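Preparing a Lettered Display Table

These instructions apply to tables set out for open mornings at the Stamcombe and Whitlock halls. Each table should be ready by 10 on Friday morning.

1. Clear the surface and wipe it down. Allow it to dry fully before any fabric is laid.

2. Unfold the black cloth and drape it with the longer side towards the public. Light fold lines are acceptable. Heavy creases should be pressed out beforehand with a cool iron.

3. Place the larger items first. Boards and caps belong at the left and may overlap.

4. Add the foam letters last. They may be set in loose rows and at slight angles. Colours should be mixed, and large and small letters may be used together.
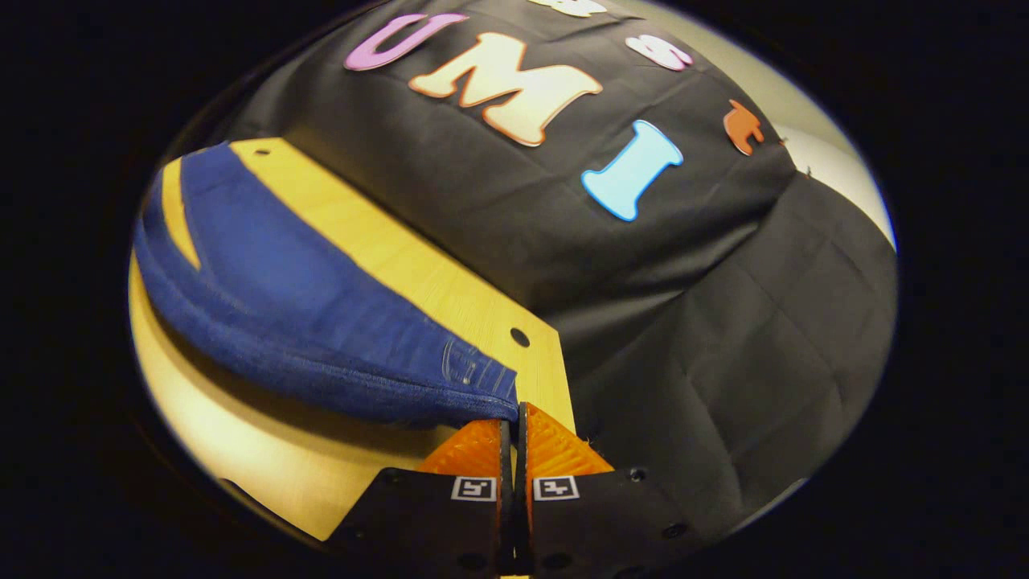 Stamcombe, September

Foam letters on the black cloth, with the dark blue cap lying across the light wooden board. The U, M, S and I can be picked out from the front of a table when letters are spaced in this way.

5. Check that no letter has slipped into the hanging folds at the side of the cloth.

6. After closing, return the letters to their bag and fold the cloth along its existing lines. The full set holds 117 letters. Missing letters should be reported to Rosalinda Enriquez at the Stamcombe office, extension 706.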